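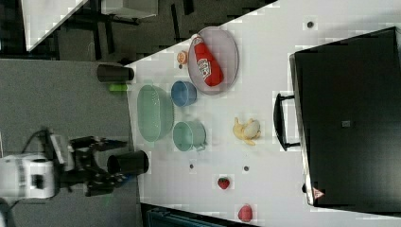

Section 4: Setting up the Truline for numbered vouchers

I'm assuming you've got through Section 3 and the press is level, plugged in and feeding plain sheets without chewing them. If it's still chewing them, go back and sort the feed first (I know, I wanted to skip ahead as well). Numbering shows up every little wobble in the feed, and you'll only end up blaming the numbering head.

My set-up is a Truline with the six-wheel numbering head, running Pillai safety paper and Falleck red numbering ink. If you've got the older five-wheel head, the steps are the same but your locking screw is on the left.

4.1 Before you start

Count your paper. Safety paper has the coloured fibres and the chemical stain in it, so it isn't something you want lying around the shop in half-open packets. I write the sheet count on the job card before I cut anything, and again at the end, spoils included.

My practice job for this section is 896 vouchers, printed four to a sheet, so 224 good sheets. I take out 25 extra for setting up. The first time I did it I used nearly all of them!

Caution: switch off at the wall before you put your fingers anywhere near the numbering wheels. The switch on the front only stops the feed. The head can still drop.

4.2 Fitting the numbering head

1. Switch off at the wall and lift the guard until it clicks.

2. Slide the head on to the bar with the wheels facing you. It should go on with a gentle push. If you're having to lean on it, take it off and wipe the bar down.

3. Line the pointer up with 64 on the bar scale. That's right for a voucher with the number in the top right-hand corner. For bottom right you'll be moving it later anyway, so start here just the same.

4. Nip up the locking screw, finger tight only for now.

5. Turn the wheels by hand until they show your starting number. Use the little brass pick that came in the lid. Please don't use a screwdriver – I did, and Orathai Khamphan at the Wastau service desk was very patient with me about the bill.

Note: the wheels read backwards, as they're printing faces. Check the number on a test sheet before you trust your eyes.
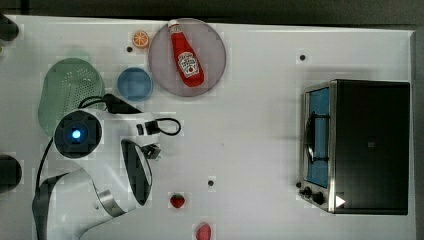 Toaster oven, plate and ketchup bottle on the white table.

4.3 Inking

6. Put a strip of ink about as wide as a pencil line along the roller. It looks mean, and you'll be tempted to add more. Don't! Too much ink fills in the 6s and 8s, and a voucher with a number you can't read is a spoil.

7. Close the guard, switch on at the wall and run the roller for a minute with the feed off. You want a soft, even hiss from it. A sticky, tearing sort of noise means there's too much on, so run a couple of sheets of scrap through and listen again.

8. Feed one sheet of ordinary copier paper and look at the number under a good light. If one digit is fainter than its neighbours, the head is tilted. Slacken the locking screw, press down on the faint side and nip it up again.

9. Once you're happy, tighten the locking screw properly with the hex key. I go until it stops and then give it a quarter turn.

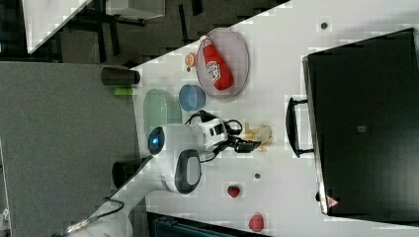
Leave the ink tin closed while you're doing all this, by the way. Falleck red skins over quickly, and in August mine had a crust on it before I'd finished my cup of tea. Bits of skin get on the wheels and leave you with freckly numbers, and then you're cleaning the whole head again.

4.4 The first proper sheets

10. Load ten sheets of safety paper, stain side up. There's a faint wavy tint on the stain side. Tilt the sheet if you can't see it.

11. Set the counter to 1 and the speed to the lowest mark, and run all ten.

12. Lay them out in order and check that every number has moved on by one. What you're looking for is a repeat or a skip. I once found 585 printed twice in a row, which came down to a bit of paper dust behind the units wheel. A puff of air shifted it.

13. If you do get a repeat, write SPOIL across both sheets in pen, put them in the spoils envelope and enter them on the job card. Never bin them whole.

Lamduan Luangrath, who showed me the ropes on the Wastau cutter, stops every hundred sheets to check the top one against the counter. I thought that was fussy until I ran a whole Saturday morning's work with the last wheel stuck. Now I do it too.

14. When all is well, turn the speed up to the middle mark and carry on. I've never gone past the middle on safety paper. It's slippery stuff and the sheets start to fan.

Caution: if the power goes off during a run, don't rely on the counter when it comes back. Read the number off the last printed sheet and set the wheels from that.

Cleaning the wheels is in Section 5. Do it the same day, while the ink's still soft.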